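Zadulach Manipulation Study – Station Safety and Data Quality Checklist
Station 7, Wekitwood building
Revision: December
Complete before the first session of the day and again after any change to the station. Mark each line OK, ACTION or N/A. Comments go under the line they refer to.

Section A – Floor and access

A1. Floor tape at the near table corners flat and not lifting: OK
A2. Stand bases level, hazard tape present on edges: OK
Comment: The striped tape wears quickest where people step round the back of the table. Replace the whole length when it starts to curl.
A3. Cables clear of the operator's standing area: OK
A4. Spare cable coiled and tied: ACTION
Comment: Loops behind the table, right-hand side. Tie and move towards the wall. Raised at the previous inspection too.
A5. Curtains hang clear of the stands: OK
A6. Sockets and plugs free of strain: OK
Comment: Leads hang freely down the side of the cabinet. Do not place anything on the lower shelf that could press on them.

Section B – Hand-held grippers

B1. Jaws open and close over full travel, left and right: OK
B2. Jaw faces free of lint: ACTION
Comment: Lint on the left pair. Cloth tasks leave fibres on the faces and the grip begins to slip before the operator notices. Clean every 165 cycles; the log shows this interval was missed once.
B3. Top plates tight, no movement when pressed by hand: OK
Comment: A loose plate shifts the pose estimate without any visible fault in the recording. Check by hand and not by eye.
B4. Cable exit at rear of each gripper, no cracks or sharp bends: OK
B5. Enough slack for both arms to reach the far edge of the table: OK
B6. Operator's sleeves close-fitting at the wrist: OK

Section C – Task set-up (cloth and basket)

C1. Only the items on the task card are on the table: OK
C2. Basket on the left half, right half clear: OK
C3. Cloth placed in the basket unfolded: OK
Comment: Do not smooth or arrange it. The method depends on a varied starting state, and in the pilot the Fankhauser baseline did much better on cloths that had been tidied by staff. Those results were withdrawn. 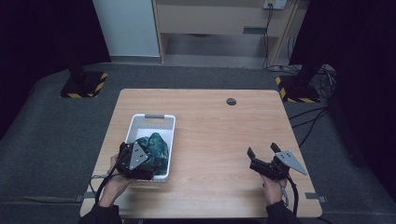 C4. First grasp made from above with one gripper, the other held open: OK
Comment: Two-handed first grasps are allowed but must be labelled as such. They form a separate group in the analysis.
C5. Basket does not slide when the cloth is pulled: ACTION
Comment: Slid on two test pulls. Operators then correct with the free hand, and this movement is learned by the policy along with the task. Fit the thin mat under the basket or lower the pull speed. Whichever is chosen, apply it to all stations.

Section D – Recording

D1. Both gripper streams and head view start together: OK
D2. Clock offset within limit: OK
D3. Hands stay in view during the whole episode: ACTION
Comment: Of 2,998 episodes recorded so far, 963 were marked for review, most of them for a hand leaving the lower part of the view. Ask operators to stand nearer the table – the tape gives the correct distance.
D4. Failed attempts kept and labelled: OK
Comment: Do not delete failures. The Plekwood comparison uses them to train the recovery step, and the success rate cannot be worked out if they are missing.

Section E – Operator

E1. Rest break taken between blocks: OK
E2. Table height suits operator: OK
E3. Operator knows how to stop the recording and put both grippers down safely: OK
Comment: Grippers go flat on the table with jaws closed. They must not be hung by the cable.

Result: station may be used. Clear B2 before the next cloth block. A4, C5 and D3 to be closed before the next inspection.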